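Search this site Enter keywords Go

Print this page | E-mail this page

Bin Task Working Group
Minutes of the February meeting

The meeting opened at 2:00 p.m. in the second floor conference room at Haworth. The Venel and Stolau sites joined by phone. The January minutes were accepted with one change: under item 3, "rejected" should read "held for review."

1. Collection to date

The target for this round is 592 accepted demonstrations of block picking from the metal bin. Haworth has turned in 200 and Stolau 170. Venel has not started because its arm is still waiting on a replacement cable, now promised for the end of the month. The rest of the target stays with Venel for the time being. If the cable slips again, Haworth will take the remainder and Venel will move to labeling.

Stolau asked whether demonstrations in which the operator misses the first grasp and tries again should count. The group agreed that they should, as long as the block ends up held and the operator did not stop the arm in between. Retries are to be tagged as such in the log. Stolau will go back through its own set and add the tag where it is missing.

2. Bin setup

Haworth went over how its station is arranged. The bin is held by bar clamps on both sides, and the red and green pieces are started from different places on the floor of the lower section, including along the left wall. Pieces lying flat against that wall have been the slowest to pick up, and operators tend to put them off until last. The first trained model does the same thing – it leaves the wall pieces until everything else is gone.

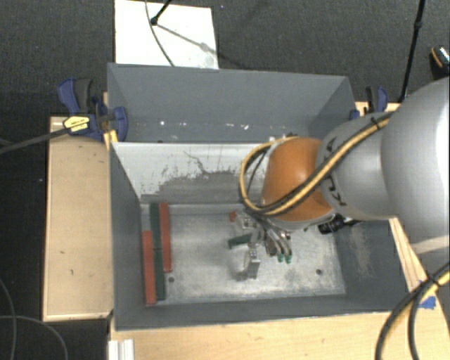

Minutes, Vol. 3, No. 2 – page 2

It was agreed that each operator will now begin at least one run in every session with a wall piece. Stolau pointed out that this should be written into the session sheet and not left to memory. Haworth will revise the sheet and send it out.

There was a longer discussion about the condition of the bin. The divider is heavily scraped and the floor is scuffed, with shiny areas that throw highlights. Venel's bin is new and has none of this wear. One view was that all three sites should repaint and start even. The other was that the wear is useful variety and that a model trained only on clean bins would do poorly later. No repainting for this round. Each site will take a still of its empty bin at the start of every session and store it with that session's data.

3. Camera position

Stolau reported that its fixed camera had been bumped and that 14 demonstrations were recorded from the wrong angle before it was noticed. The group went back and forth on whether to keep them. They will be kept in a separate folder, left out of the count, and used for testing only. The Stolau figure in item 1 already leaves them out.

All sites are to compare the live view with the reference still before the first run, and again after any break.

4. Labels and Okau

The Okau labeling tool now accepts the color of the piece as a field. It does not yet accept the starting position. Until it does, position goes in the notes field as "wall," "middle" or "divider." Haworth asked that spelling be kept the same across sites – the last export had four versions of "divider."

5. Other business

The request for a second arm at Stolau was tabled until the next budget round.

Operators asked for shorter sessions. A limit of 45 minutes will be tried through the end of this round.

Action items

Haworth: revise session sheet; fix the duplicate run numbers in the shared log.
Stolau: tag retries; move the wrong-angle runs.
Venel: confirm cable delivery; shoot reference still once the arm is back up.

The meeting closed at 3:25 p.m.

Recent items
Minutes of the January meeting
Session sheet for operators (under revision)
Okau field list
Reference stills: how to take and name them
Minutes archive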